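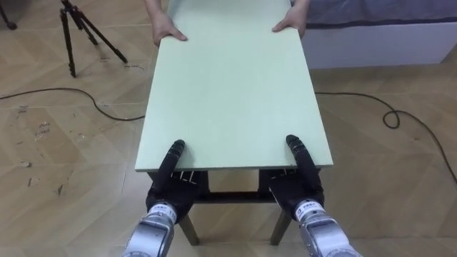 The Case for Leaving the Summit Road Closed

The provincial road to the crater rim of Prulla has been closed to private vehicles since last November, and the question of reopening it now stands before the district assembly. This essay argues that it should stay closed. The author served on the technical panel that reviewed the closure and does not claim to be neutral in the matter.

Prulla is a modest volcano by the standards of the Andes. Its rim stands at 3,180 meters, and its upper slopes are made up almost entirely of old ash and cinder over a base of darker lava. It has not erupted in living memory. The parish records at Bautista, the nearest town of any size, describe an eruption in 1,586 words of careful Spanish, copied by a later priest from an original now lost. That account remains the best evidence we have of how the mountain behaves. Ash fell for several days, and then, after the first rains, mud came down the eastern ravines and took the lower fields.

The second part of the account deserves more attention than it gets. Public discussion of volcanic risk tends to dwell on the crater, and visitors ask whether the mountain is about to erupt. The more common danger on a quiet volcano with steep, loose slopes is water. Heavy rain on unprotected ash cuts channels quickly, and a channel that begins as a wheel rut can become a gully within a season or two. The summit road crosses the head of the eastern drainage at 4 separate points. At each of them the ditch has failed at least once, and the runoff has found its way into ravines that lead directly toward inhabited land.

Supporters of reopening have made their case with care, and it should be answered in the same way. Édgar Tello, who represents the lodging owners of Bautista, told the assembly that visitor numbers had fallen and that the closure was imposed without enough notice. He is right on the second point. The order was posted only days before it took effect, and families who had already bought supplies for the season were left to absorb the cost. A public body that asks people to give up income for the sake of safety owes them time to prepare, and it should say so plainly in its own records.

The first point is harder to settle. Visitors who once drove to the rim, stayed for half an hour and drove down again have largely stopped coming. Those who walk up from the Sasell trailhead stay longer, and many of them spend the night in town. Hortensia Inga keeps the register at the trailhead hut, and her figures suggest that walkers are becoming more frequent with each dry month. One season is a short record, and I would not ask anyone to plan a business on it. It does suggest that the choice before us is wider than an open road or an empty town. 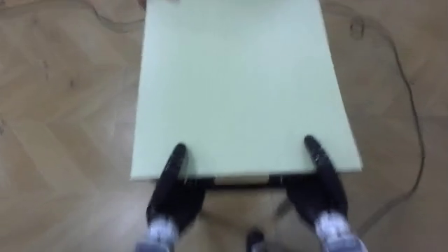
There remains the proposal to rebuild the road to a higher standard, with culverts, retaining walls and a paved surface to the rim. The engineering study, prepared by Prenard, is competent and honest about its assumptions. It treats the slope as stable ground that happens to be steep. Lucía Ortuño, the geologist on our panel, objected to this in writing, and her objection has not been answered. The upper cone is still settling. Survey markers placed along the roadside have moved downhill, unevenly, and the greatest movement is exactly where the largest retaining wall would stand. A wall built there would need repair for as long as the road was in use, and the district has never managed to fund a maintenance program beyond its second year.

Access for those who cannot make the climb is a serious concern, and the panel did not treat it well enough. The walk from Sasell takes nearly 5 hours in both directions, and it excludes many older residents who have visited the rim all their lives. Kevin Chambi has suggested a limited service of small buses on fixed dates in the dry season, using the existing surface and turning around below the final crossing. I support this. Light vehicles in small numbers, driven by people who know the road, do little harm to the drainage — private traffic after rain does a great deal. The last stretch could be graded as a level path from the turnaround to the lower viewpoint, which looks into the crater from the west.

The assembly should therefore extend the present order, authorize the bus service, and move the money set aside for paving to the eastern ravines. The channels above the lower fields have not been cleared in years, and two of them are partly blocked by fallen rock. Clearing them is plain work that local crews can do with equipment the district already owns. It should be finished before the rains return in November, and the assembly has time to approve it at its next session.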